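Die Hand am Regler

Wer Ileana Gavrilă bei der Arbeit zusieht, denkt zuerst an Physiotherapie. Langsam führt sie den Steuerarm nach vorn, drückt zu, hebt an, lässt los. Der Roboter macht es nach. Dann von vorn. 2.469 solcher Durchgänge hat Flinero nach eigener Auskunft bisher aufgezeichnet, und irgendwann soll die Maschine daraus gelernt haben, wie man aufräumt.

Irgendwann. Auf der Vorführung im Oktober klang es noch nach nächstem Frühjahr. »Vormachen statt Programmieren« stand an der Wand, und Traian Hodoroagă, der das Projekt leitet, sprach von einer Anlernzeit wie bei einem Praktikanten. Ein Praktikant, dem man denselben Griff 28 Tage lang zeigen muss, hätte es bei mir schwer.

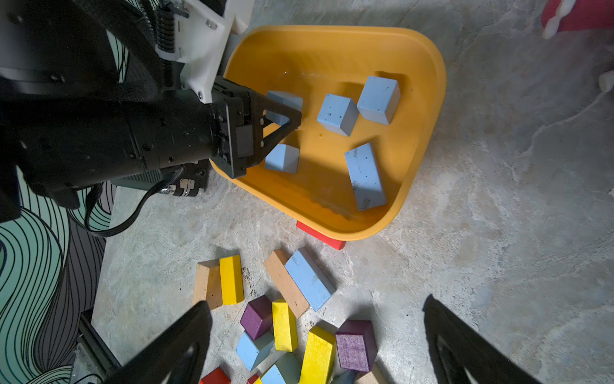
Sortieren nach Farbe gilt in der Branche als leichte Übung, und so wird es auch verkauft. Gavrilă sieht das nüchterner. Ein hellblauer Klotz in der orangegelben Wanne sei schnell vorgemacht. Schwieriger werde es bei dem roten, der halb unter dem Wannenrand klemmt. Schiebt man die Wanne weg? Zieht man? Jeder Bediener entscheidet anders, und die Maschine bekommt alles als richtig vorgesetzt.

Was eine Stunde am Regler kostet, wollte Hodoroagă mir nicht sagen.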